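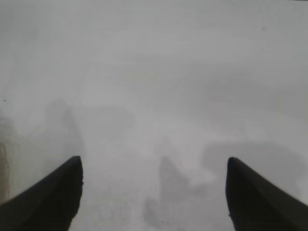
I got back from my last culvert on a wet afternoon with one glove, a flat tire in the truck bed, and mud in my left ear. I still haven't worked out the ear. So the field season is over, and since I promised my aunt I'd explain what I've been doing out there, I'm going to try.

The short version is that I look at pipes under roads. Every time a forest road crosses a stream, somebody had to decide how to get the water to the other side, and for a very long time the answer was to drop in a metal pipe and pile gravel on top. Some of those pipes are fine. Plenty of them are too narrow, or they've been hanging over a scoured-out pool for thirty years, and a little trout looking for cold water in July just bumps around at the bottom and goes home.

The Brostell watershed has 2,459 stream crossings on the master list. We've now visited 2,077 of them (not me personally, the list goes back several summers and a lot of crews before mine). Of those, 245 are marked as full barriers, meaning no fish of any size is getting through at any flow. I thought that sounded low until I saw how many were marked "partial." Partial covers a lot of sins!
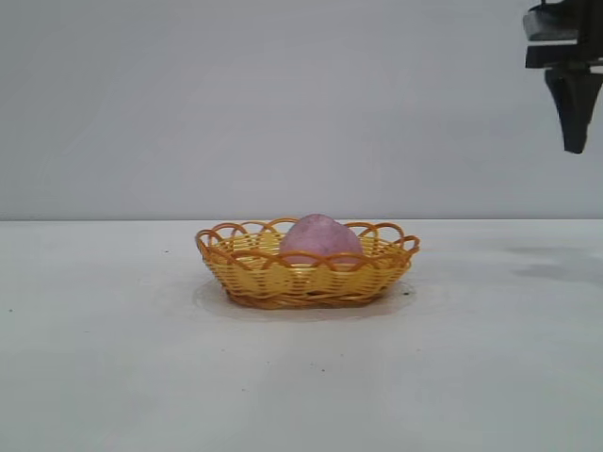 **Mavis Haverford**
*Seasonal stream survey technician*

A normal day goes like this. You park, you put out the cones, you slide down the bank on your backside while pretending you meant to. One person holds the rod and the other reads the level, and you work your way from upstream of the inlet down past the outlet pool. You measure the pipe, the drop, the depth of the pool, and the width of the channel in a spot where the road hasn't messed with it. Finding that spot can take longer than everything else put together, especially on Cedness Creek, where the alders grow sideways and the channel can't decide where it wants to be.

My favorite site was up near Wanel Lake. The old pipe had been swapped out for an open-bottom arch, and the streambed just ran straight on through, cobbles and all. I stood in the middle of it with the rod and it felt like standing in a creek with a roof. My least favorite was off Gallagher Road, and it involved wasps — 3 stings, all on the same hand, and I still had to write the form out with it.

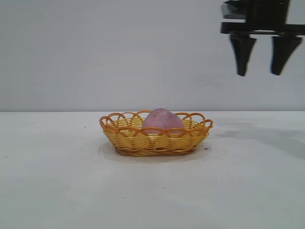
Wouldn't it be cheaper to just pull the road out, one reader asked in the comments on my last post, if hardly anyone drives it anymore? Sometimes, yes! A couple of the spurs we surveyed are already grown over with birch as thick as my arm, and taking the pipe out and pulling the banks back is a lot less money than a new arch. But some roads that look dead are how a fire truck gets in, or the only way to a family's hunting camp, so it goes crossing by crossing and there's a lot of talking first. I'm glad my part is the rod and the mud.

Data checking starts in January, which mostly means me at a desk trying to read my own sevens. I also need a new left glove, size small, if anyone has an orphan.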